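Veto: soporte de planificación quirúrgica
Caso: el eje tórico no pasa de la consulta al quirófano
Estado: resuelto
Producto: módulo Wurnum para cirugía de catarata

Abierto por Qistina Pangaribuan, Clínica Drarkau

¡Hola, equipo! Antes de nada: llevamos desde octubre con Wurnum y estamos encantados, los cirujanos ya no quieren volver a las plantillas de papel. Pero tenemos un tropiezo. Al exportar la queratometría desde el biómetro, el plan llega al microscopio con la lente y la potencia correctas y con el eje vacío. Pasa solo en ojos izquierdos. De momento metemos el eje a mano y lo revisan 2 personas antes de cada cirugía.

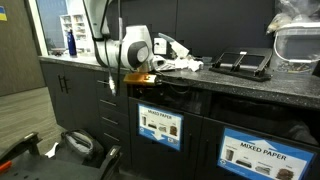 Azlan Raju: Gracias, Qistina, ¡qué bien acotado viene esto! ¿Me confirmas si la imagen de referencia del limbo se toma antes o después de cerrar la biometría? Y pásame el registro de exportación, sin datos de pacientes, por favor.

Qistina Pangaribuan: Después, siempre. Te adjunto el registro de 10 exportaciones. En 5 falta el eje, todas de ojo izquierdo. He probado a reiniciar el servicio y a reimportar: igual.

Azlan Raju: ¡Lo tengo! El registro lo canta: el campo de lateralidad sale como «OI» y el importador espera «OS». Con «OD» no hay conflicto, así que el derecho entra perfecto. Es la plantilla en español del conector Ghiță.
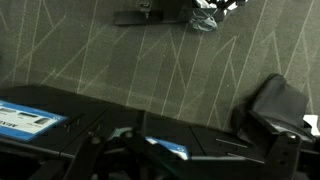 Tiempo de lectura del hilo: 2 min

Pasos para corregirlo:
Cerrar todos los planes abiertos en Wurnum.
En Conectores, Ghiță, Lateralidad, añadir la equivalencia OI = OS.
Guardar y reexportar desde el biómetro. Los planes antiguos no se actualizan solos.
Cotejar el eje con el informe original antes de firmar.

Qistina Pangaribuan: ¡Funciona! Reexportados los 5, con el eje en su sitio y coincidente con el informe. Saodah Mangundap los ha cotejado conmigo. Mil gracias, qué gusto de diagnóstico.

Azlan Raju: ¡Genial! Paso la equivalencia a desarrollo para que venga de serie en la plantilla. Cierro el caso.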